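Bralano fingers vs the Brament parallel set for plate handling - sim results so far

Lab Automation > Grippers and End Effectors

benchtop_wren
Posted in September, 6:40 pm

Hi all, long post ahead, so put the kettle on. I've been meaning to write this up for weeks.
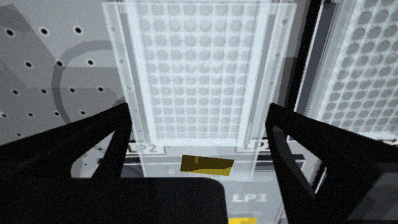 We're choosing fingers for the arm that will shuffle well plates between nests on our new deck, and before anyone spends real money I've been running both candidates in simulation. Candidate one is the Bralano open-frame finger, the triangular one with the window through it. Candidate two is the Brament solid parallel set that came with the arm. Same arm model, same controller settings, same deck layout, same plates in their holders.

I ran 1354 pick and place cycles with each. The Bralano pair dropped or badly tilted the plate in 18 of them. The Brament pair did it in 40. Most of the Brament trouble came when it was going in beside a nest that already had a plate in it, where the thicker finger body clipped the neighbour on the way down. The Bralano tips are slimmer and seem to sneak in more politely, if that makes sense.

What I'm less sure of is whether I should believe any of it. The contact model has a friction value I more or less picked by feel, and the holders are a slippery clear plastic in real life. I'd love to hear from anyone who has run either set on actual hardware. Also happy to be told I'm fussing over nothing!

gantry_gus
Posted 7:15 pm

Lovely write-up, thanks for taking the trouble. We've had the Bralano fingers on a deck at our Hullwood site for a good while now and I like them a lot, but I'd be careful with your numbers. Eighteen bad ones sounds high to me for the Bralano. What grip force are you using, and how far down the holder are the tips landing? Ours hated being too high. We dropped the grip point a few millimetres and the tilting more or less went away.

benchtop_wren
Posted 7:32 pm

Thanks Gus! Grip height is just whatever the default plate definition gave me, so that could well be it. I'll try lowering it tonight. Force is at the middle setting for both sets, which may not be fair to either of them now that I think about it.

mossy_encoder
Posted 8:04 pm

I'm going to be the grump here, sorry. I don't think you can compare fingers this way in sim at all, at least for drops. Clearance, yes. Reach, yes. Whether the wrist will bump the deck, absolutely, sim is great for that and I use it every week. But slip depends on the pads, how worn they are, whether somebody wiped the plates down with ethanol that morning, and none of that is in your model. I'd keep the clipping result and throw the drop count in the bin.

We went through this with a Bastos arm. The sim told us the stock fingers were perfect and we had plates on the floor inside a fortnight.

gantry_gus
Posted 8:20 pm

Bit harsh on the drop count, mossy. The absolute number is probably rubbish, I'll give you that, but if both sets have the same friction and one drops twice as many, there's something in the shape worth looking at. I wouldn't bin it. I'd split it into slips and collisions and see what's left.

mossy_encoder
Posted 8:41 pm

Same friction is exactly the problem though. The Bralano ones ship with rubber pads and the Brament ones are bare metal unless you pay extra. Giving them the same value flatters the Brament set if anything, so the real gap could be bigger. Or you buy the pads and there's no gap. You can't tell from here.

Splitting it is a good idea, I'll agree with you on that much.

pipette_and_pie
Posted 9:02 pm

Hello, mostly a lurker, I'm on the biology side and the robot is something that happens to me, ha. A question from the people who load the thing: can you still see the nest labels with those open fingers in place? Our current gripper covers everything and the wrist camera is no use for checking a position once it's down there. We end up backing off, having a look, then going in again, and it adds up over a long run.

benchtop_wren
Posted 9:25 pm

Good question, and welcome out of lurking! Partly is the fair answer. Looking down past the plate I can read LP1 on the base without any bother, but the labels either side get covered a bit by the fingers. The window in the frame helps with seeing the deck generally, though I wouldn't want to rely on it for reading text. I haven't done the same check with the Brament pair yet, I'll add it to the list.

On the other point, I've just split the results as Gus suggested. Of the 40 for Brament, well over half are collisions with the neighbouring plate. The Bralano ones are nearly all tilts. So you may both be right, which is annoying for everybody.

gantry_gus
Posted 9:38 pm

Tilts with a high grip point, I'd put a pie on it. Drop it down and rerun.

benchtop_wren
Posted 11:50 pm

Only got through 630 cycles before bed, Bralano only, grip point lowered. Four tilts, no drops. I'm going to ask for a loan pair and try them on the real deck with our own plates - wiped and unwiped, mossy, I promise.

mossy_encoder
Posted 11:58 pm

Good. Try a full plate and an empty one too. And write down which pads you get.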